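**Fit testers + one part-time style writer wanted, Conditside**

Villey is a small shop and an even smaller blog. We sell everyday clothes, mostly denim, knits and tees, and we write about how they wear after a month or two. Need people for October. Read all of it before you write in please.

**Fit testers (20 spots)**

You get three or four pieces, you wear them, you tell us what happened. Normal life. School run, desk, grocery store, whatever. We want to know if the waistband rolls, if the knees bag out by lunch, if the white tee goes see-through in daylight.

- All sizes. Really need more talls and petites this round, and anybody between sizes
- Must be ok washing things the way you normaly wash things. No babying
- Short notes once a week, phone is fine
- One try-on visit at the Conditside shop, takes an hour or so, evenings possible till 8 pm
- You keep the clothes. Plus store credit at the end

No following needed. We don't care if you post. If you do post, say they were free.

**Style writer, part time**

Two posts a week, plus product blurbs for the new Brirkik line (sweaters, a chore coat, one very long scarf). Last round of blurbs was 29 and took forever, so somebody quick. The blog list is 1,153 subscribers and we'd like it at nearly 2,000 by next summer.

- Write like you talk. If you say "elevated basics" we will cut it
- Know your rises and inseams
- Can take a decent mirror photo, or has a patient friend
- Own laptop
- Paid per post, rates sent when you apply. Blurbs paid seperately

You'd work with Ishbel Munro on the blog and Gregor Pringle for stock and samples. Mostly from home, in the shop one afternoon.

**How to apply**

Testers: email Ailsa Kinnear, subject line TESTER. Height, usual size in jeans and tops, shoe size, and the one thing in your closet you wear the most and why.

Writers: email Ishbel, subject line WRITER. Two samples, any length. One should be about something you bought and regretted. No cover letter.

Pick up and drop off is at the side door on Laing, ring twice, front is locked after closing. We answer everybody but give us a week. 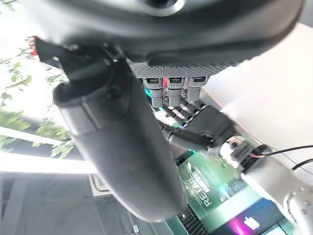
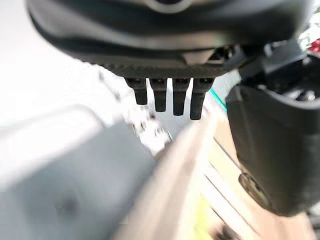
*Two close-ups, dark housing and the row underneath.*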